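The Planner Objects

The planner had been refusing to pick things up since Monday, and it was being polite about it.

NO VIABLE GRASP, it wrote in the log. Then, four seconds later, NO VIABLE GRASP, in case Remo Greco had been looking at the other monitor.

Remo had written most of the planner himself, in June, in a mood he now recognized as optimism. It was called Avier, after a suggestion in a meeting he had missed. Avier took in the wrist view, found the objects, proposed grasps, scored them, and threw out anything below a threshold that Remo had set at 40 by a process he described in the documentation as "empirical."

"Who picked 40?" asked Parvathi Chettiar, reading the documentation.

"It was empirical."

She pulled her chair over. Parvathi had come to Jiruteo from Flisport, where she had worked on perception and learned to distrust everything downstream of it. Remo worked downstream of it. They got along fine as long as the software was broken.

"It sees the power strip," she said. "Confidence is great. It sees the cable, too, and it's calling the cable a second object."

"It's attached."

"You know that. Did you tell Avier?"

He had not told Avier. He scrolled up through the log to see whether he might have told it by accident. 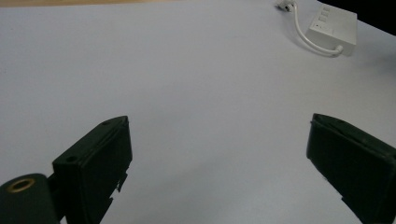 There were 1,347 proposed grasps in the last run. Avier had considered each one with the care of a man reading a lease, and had rejected all of them for the same reason: collision with object 2. Object 2 was the cable. Any sensible way of lifting the strip came too close to the cable, and any way of lifting the cable came too close to the strip.

"So it thinks they're neighbors," Remo said.

"It thinks they're neighbors and it doesn't want to get involved."

He added a flag. The flag was named merge_attached, and it defaulted to false, as all his flags did, out of a general reluctance to change anyone's life. He set it to true and ran the planner again. The fan in the workstation rose to a note he associated with invoices.

22 viable grasps. He read the number out loud and Parvathi said "Huh," which from her was a parade.

The best of them scored 41. Remo looked at it for a while. It was a decent grasp, across the narrow side of the strip, with a margin you could defend in a review. It was also one point over a threshold he had made up during lunch.

"Run it," Parvathi said.

"In simulation."

"Remo."

"In simulation first."

In simulation the gripper descended, closed, and rose with the strip held level. The simulated cable, which had been modeled by a contractor named Varghese as seven rigid sticks, stuck straight out to the side like a flagpole. They watched it travel across the screen.

"That's going to be different in real life," she said.

"Somewhat different."

He opened a ticket about the cable model and assigned it to Varghese, who had left the company. Then he opened the motion limits, cut the speed in half, thought about it, and cut it in half again. At this rate the arm would reach the strip sometime after his dentist appointment.

Parvathi had rolled back to her own desk and was typing a commit message for him, since his tended to say "fixes." He could see it from where he sat. It said: Inform planner that cords belong to things.

The console asked him whether he wanted to execute on hardware, Y or N. He went to get a coffee and left it waiting there with its cursor going.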